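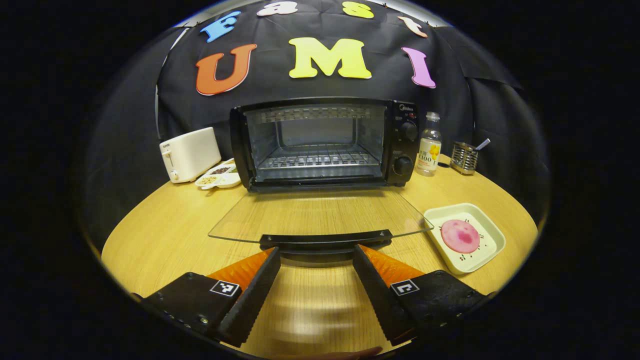 Hollmann Workshop, Lundau
Gallery: Hand-Held Gripper No. 24, Setup and Care

Gripper No. 24 is one of the hand-held units the Hollmann workshop keeps running for the Urnutier kitchen project. A person holds it, works the two fingers, and the camera on the tool records the job for later use in training a robot arm. This page covers how the unit is set up at the round table and how it is looked after between sessions. The notes were last changed in July.

Toaster oven station
The station is used for opening and closing the oven door. A session can start with the door up or all the way down, and the start position goes in the log. With the door down, the glass lies out over the table toward the operator, and the handle along its near edge is what the fingers go for. Approach with the fingers open, one on each side of the bar. Keep the hard outer blocks clear of the glass. The oven stays unplugged for all door work.

Finger pads
The orange soft pads sit on the inner faces of the fingers and take most of the wear. Wipe them with a damp cloth after any session with food on the table. Grease from sliced meat is the usual trouble, and a pad that still feels slick after wiping gets dish soap and an hour to dry. Change pads in pairs. The last set on No. 24 lasted 295 grasps on the oven handle before one edge started to lift. Look at the black ridged pads while the soft ones are off, and brush crumbs out of the grooves.

Markers
Each finger carries a white square marker with a black pattern. The software reads the opening between the fingers from these two squares, so they have to be flat and clean. No tape over them, even clear tape. If a corner curls, print a new one on matte paper and glue down the whole back. Left and right markers are not the same and the spares are kept in separate envelopes. A swapped pair cost us a full afternoon in spring.

Camera
The lens is very wide. The table edges bend at both sides and the corners of the recording are black, and both are normal for this unit. Clean the lens with the blower first, then the cloth. Check that both finger markers are in view with the fingers fully open and again fully closed. If one drops out, loosen the camera mount, shift it, and tighten it again before doing anything in software.

Zeroing the fingers
Open and close the fingers five times, slowly, with nothing between them. The closed reading should come back the same each time to within a millimeter. If it drifts, check the finger screws first. They were replaced after 103 hours of use and now get a drop of thread locker. Trilbridge supplies the screws in bags of 11 and we keep two bags in the drawer under the printer.

Table and backdrop
The tabletop has a shiny finish and picks up reflections, more so with the oven door down. Turn the table lamp away from the glass if there is a bright patch between the fingers on the monitor. The black fabric behind the table hides the rest of the shop and can stay wrinkled. The foam letters are pinned on. Push the pins back in if a letter sags, and leave the letters where they are until a set of recordings is complete.

Other items on the table
The cream two-slot toaster, the dish of grains, the bottle, the mesh utensil holder and the tray with the music notes all stay out during oven work. They can be moved between takes, but leave enough room in front of the oven for the door to come down flat. The food goes in the trash at the end of the day. Wash the dish and the tray by hand.

Putting it away
Fingers closed, lens cap on, battery out and on the charger. The unit goes in the gray case with the handle to the left. Write the session length on the card in the lid, along with anything that felt loose or stiff. Cards are collected once a month and the old ones are in the binder by the door.

Next gallery: Gripper No. 24, replacing the trigger spring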